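**Zallidden opens its shared workroom in December**

Zallidden will open the doors of its new shared workroom this December, and we can't wait to have people in! The room has been furnished almost entirely with second-hand pieces, mended and refinished by the Nultumix workshop, and it looks wonderful.

Wooden tables were the starting point. Each one was sanded back by hand and given 3 coats of oil, then matched with office chairs bought from a firm that was moving out (mesh backs, black seats, whatever was sound). There are stools as well, and plenty of storage along the sides.

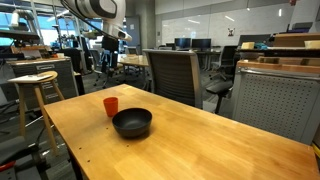 Carla Aoun would have liked even more stools, she told us, and fewer chairs on wheels, as people tend to roll away from a conversation just when it gets good. Two more are being mended now and should be in before the opening.

Jad Mahasneh, who planned the layout, is delighted with the tables. "I kept running my hand over them," he said. "You'd never guess how scratched they were when they came in."

The workroom will open at 11 each morning. Places can be booked at the Zallidden front desk, and 300 printed guides to caring for oiled wood will be given away to visitors.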